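세 번째 막대

새벽에 빈 통을 비우는 꿈을 꾸었다. 꿈속에서 나는 팔이었고, 팔꿈치가 자꾸 벽에 닿았다. 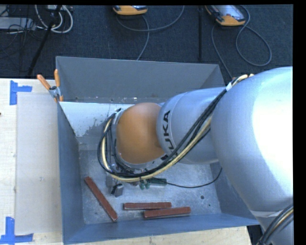
눈을 뜨자마자 알았다. 벽이었다! 우리는 보름 가까이 막대만 노려보고 있었는데, 문제는 벽 쪽에 있었던 것이다. 나는 양말도 짝짝이로 신은 채 자전거를 타고 연구실로 달렸다. 십이월의 강변은 귀가 떨어져 나갈 것처럼 추웠고 나는 페달을 밟으면서 계속 중얼거렸다. 여유 거리, 여유 거리, 여유 거리.

우리 플래너의 이름은 우바리(Uvari)였다. 팀장이 어디서 주워 온 이름인지는 끝내 말해 주지 않았다. 우바리가 하는 일은 단순하게 말하면 이렇다. 통 안에 막대가 몇 개 있든, 어떻게 겹쳐 있든, 집을 자리를 고르고 거기까지 가는 길을 짠다. 두 개까지는 잘했다. 정말 아름답게 잘했다. 그런데 세 개째가 다른 막대 밑으로 끝을 밀어 넣고 누우면 우바리는 생각에 잠겼다. 팔은 통 위에 멈추고, 터미널에는 점이 하나씩 찍히고, 90초가 지나면 포기한다는 문장이 나왔다.

나는 그 문장을 좋아하지 않았다. 경로 없음. 겨우 네 글자인데 읽을 때마다 내가 혼나는 기분이었다.

연구실 문을 열었더니 후배가 벌써 와 있었다. 아니, 집에 안 간 것이었다. 의자 두 개를 붙여 놓고 패딩을 덮고 있다가 고개만 들었다.

"선배, 저 알아낸 것 같아요."

"나도!"

"벽이죠?"

나는 가방을 내려놓지도 못하고 웃음을 터뜨렸다. 후배는 꿈 같은 것은 꾸지 않았고, 밤새 히다야트(Hidayat)의 로그를 뒤지고 있었다. 히다야트는 우리가 쓰는 충돌 검사기인데, 보수적이기로는 따라올 것이 없다. 물체마다 껍데기를 하나씩 씌우고 그 껍데기끼리만 닿아도 안 된다고 한다. 막대에도 껍데기, 손가락에도 껍데기, 케이블 다발에도 껍데기. 그리고 통의 벽에는, 누가 언제 그렇게 해 두었는지 30밀리미터짜리 껍데기가 씌워져 있었다.

"30이요, 30. 이러면 통이 통이 아니라 깔때기예요."

후배가 화면을 돌려 보여 주었다. 충돌 모델 속의 통은 안쪽으로 잔뜩 부풀어서, 손목이 기울어질 틈이 거의 없었다. 통의 벽은 원래 비스듬하다. 그 비스듬한 면을 모델에서는 상자 몇 개로 대충 쌓아 두었고, 거기에 여유 거리까지 더했으니 팔이 들어갈 수 있는 곳이라고는 한가운데의 좁은 우물뿐이었다. 우바리는 그 우물 안에서 세 번째 막대를 집을 방법을 찾느라 그렇게 오래 고민한 것이다. 나는 갑자기 우바리에게 미안해졌다.

"숫자만 줄이면 되지 않을까요?"

"그러면 케이블이 긁혀. 손목을 돌릴 때 다발이 옆으로 불룩해지잖아."

"아, 맞다. 케이블."

케이블은 우리의 오랜 숙제였다. 팔은 관절 각도만 알면 어디에 있는지 안다. 막대는 카메라가 알려 준다. 그런데 케이블은 자기 마음대로 휜다! 손목이 돌면 느슨해졌다가 당겨졌다가 하면서 매번 조금씩 다른 모양을 만든다. 예전에 있던 누군가가 그것이 무서워서 벽을 두껍게 만들었을 것이다. 코드에는 주석이 한 줄 남아 있었다. 나중에 고칠 것.

우리는 칠판 앞에 섰다. 후배가 통을 그리고 내가 손목을 그렸다. 내 손목 그림은 감자 같았지만 통했다. 벽의 여유 거리를 한 숫자로 두지 말자는 것이 내 생각이었다. 손가락 끝이 벽에 가까워지는 것은 괜찮다. 케이블이 불룩해지는 쪽이 벽을 향할 때만 멀리 가면 된다. 그러니까 여유 거리를 손목 각도의 함수로 만들자.

후배가 분필을 든 채 나를 보았다.

"그럼 벽이 숨을 쉬겠네요."

그 말이 너무 좋아서 나는 함수 이름을 breathe라고 지었다. 리뷰 때 한 소리 들을 것이 뻔했지만 그날 아침에는 아무래도 좋았다.

코드는 생각보다 짧았다. 벽은 비스듬한 판으로 다시 만들고, 손가락 쪽은 3밀리미터까지 허락하고, 다발이 바깥으로 나오는 자세에서만 15밀리미터로 부풀게 했다. 시뮬레이터인 프라멕스(Pramex)를 띄우고 막대 세 개를 제일 고약한 모양으로 놓았다. 하나는 왼쪽에 비스듬히, 하나는 가로로, 마지막 하나는 끝을 가로 막대 밑에 찔러 넣고. 우리를 괴롭히던 바로 그 배치였다.

나는 엔터를 누르려다가 후배에게 키보드를 밀었다. 밤을 새운 사람이 눌러야 한다고 생각했다. 후배는 손을 바지에 한 번 닦고 눌렀다.

점이 하나 찍혔다. 둘 찍혔다. 그리고 화면에 길이 나타났다.

초록색 선이었다. 통 위에서 내려와 가로 막대를 먼저 집어 옮기고, 다시 돌아와 손목을 살짝 눕히면서 세 번째 막대 옆으로 미끄러져 들어가는 선. 손목이 눕는 순간에 왼쪽 벽이 정말로 숨을 들이쉬듯 물러났다가 돌아왔다. 나는 그렇게 예쁜 곡선을 본 적이 없다. 후배는 아무 말도 하지 않고 그것을 열 번쯤 되감아 보았다.

"이거 진짜 팔로 해요?"

"속도 제일 낮게 해서."

"정지 버튼은 제가 잡을게요."

"아니야, 네 손 떨려. 내가 잡을게."

"선배 손도 떨리는데요."

보니까 그랬다. 우리는 차를 한 잔씩 마시고 손이 멎기를 기다렸다. 창밖이 조금씩 밝아졌다. 자스우드(Jaswood)에서 빌려 온 난로가 딸깍거리며 달아올랐다가 식었다가 했다. 후배가 불쑥 물었다. 우바리가 길을 찾는 동안에는 무슨 생각을 하는 것 같으냐고. 나는 나무를 키우고 있다고 대답했다. 시작점에서 가지를 뻗고, 막히면 다른 가지를 뻗고, 목표 쪽에서도 나무가 하나 자라 나와서 둘이 만나면 그것이 길이 된다고. 후배도 물론 다 아는 이야기였다. 그래도 처음 듣는 사람처럼 고개를 끄덕이더니, 그러면 지금까지는 화분이 너무 작았던 거네요, 했다.

나는 팔을 켰다. 브레이크가 풀리는 소리는 언제 들어도 심장을 한 번 건드린다. 찰칵, 찰칵, 관절마다 하나씩. 팔이 천천히 통 위로 고개를 숙였다. 로그 창에는 벽까지의 거리가 줄줄이 흘렀고, 후배는 그 숫자를 소리 내어 읽기 시작했다. 읽을수록 목소리가 높아졌다.

가로 막대가 먼저 나왔다. 여기까지는 예전에도 했다. 팔이 돌아왔다. 손목이 기울기 시작했다. 나는 숨을 멈추었고, 후배는 숫자 읽기를 멈추었다.

손가락이 막대를 물었다.

터미널에 한 줄이 떴다. 파지 확인. 후배가 패딩을 공중에 던졌고, 나는 정지 버튼을 든 손으로 만세를 부를 수가 없어서 발만 굴렀다.

"하나 남았어요! 왼쪽 거 남았어요!"

"알아, 계속 가!"

우바리는 벌써 다음 나무를 키우고 있었다.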